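Toggle or rotary for a kid's busy panel? (and how do I stop it sliding around)

Posted by Marianna Ostrowski in Toys & Making, June
4 min read
50 comments · 12 shares

Hi all, hoping some of you have been down this road. My nephew is turning four and he is completely obsessed with switches. Light switches, the dishwasher, the car hazards, you name it. I decided to make him one of those modular control panels out of tiles that lock together like a jigsaw, so he can pull it apart and rearrange it when he gets bored (or I can, when he's asleep).

I've got a bag of parts from Gornbridge and a few leftovers from an old project, and I can't decide what to put on it. The toggles feel lovely and snappy but I worry they're too stiff for little hands. The rotary knobs are easier but he tends to just spin them and walk off. Lights are a must, obviously. I also can't figure out labels. Do you bother printing On and Off for a kid who can't read yet? And my test board slides all over the table every time he flips something, which drives us both up the wall.

Budget isn't huge and I've already spent more than I told my sister. Any advice is welcome!
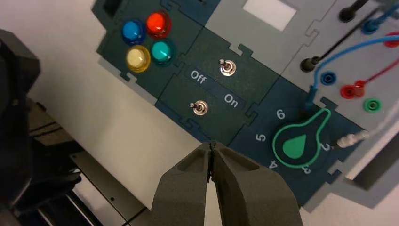
I've been going back and forth about the layout for a week now. My first try had everything in straight rows and it looked like a fuse box, so I want to mix it up more and keep the same kinds of things together in little groups. I love having the round buttons in a square, two and two, with blue and red on top and the pale yellow and teal underneath, because you can play "press the red one" with that all afternoon. The knob with the green droplet in the middle is my favorite piece by a mile, but would a four year old care about the numbers around it? Or should I swap it for something with pictures?

Updated at 9:40 pm

Retamal
2221 points

Oh I love these! I made one for my twins and it's still in use three years later, so don't worry too much about him growing out of it.

Keep the toggles. Mine were stiff for maybe the first month and then the kids got the hang of pushing with a thumb instead of one fingertip. If you've got the kind with a round knob on the end of the lever, those are much kinder than the thin bat-shaped ones. Do check the collars every so often though! The threaded ring works its way loose with all the flipping and then the whole switch starts to turn in its hole. I snug mine up by hand and then give it a tiny bit more with pliers (with a rag over it so I don't chew up the metal).

Yes to labels. Mine learned "on" and "off" from the panel long before they could read anything else, just from seeing the same shapes next to the same switch every day. White letters on a dark strip show up best. I tried yellow on white once and even I couldn't read it.

And keep the numbers on the knob! We play oven. You say "turn it to four please, the pizza is ready" and off they go. One of mine called five "the upside down two" for ages and I was sorry when it stopped.

For the sliding, get a sheet of that rubbery drawer liner and cut it a bit smaller than the panel. It costs next to nothing. I wouldn't screw it down if the whole idea is moving the tiles around.

38 people found this helpful

tisen_garage
900 points

Drawer liner is ok but it picks up crumbs. Stick-on rubber feet at the corners of each tile. I had mine on a smooth white table and it didn't budge after that.

Watch your wiring if you're lighting the buttons. If the tiles come apart, a kid WILL pull them apart with the cable still plugged in. Leave slack or use plugs that let go easily. And make sure the battery box has a screw on it, and stay away from coin cells at that age, they're really dangerous if swallowed.

11 people found this helpful

Soltier
nearly 1000 points

My son had a store bought one and ignored it. He wanted the real dishwasher. Good luck!!

2 people found this helpful

Marianna Ostrowski
replying to Retamal

The oven game is genius, thank you! Knob stays, numbers and all. I'm going to try the drawer liner first because I already have half a roll under the sink, and if the crumbs win I'll get the rubber feet. Going to go check the rings on my toggles right now. Soltier, please don't jinx me, he already has his eye on ours.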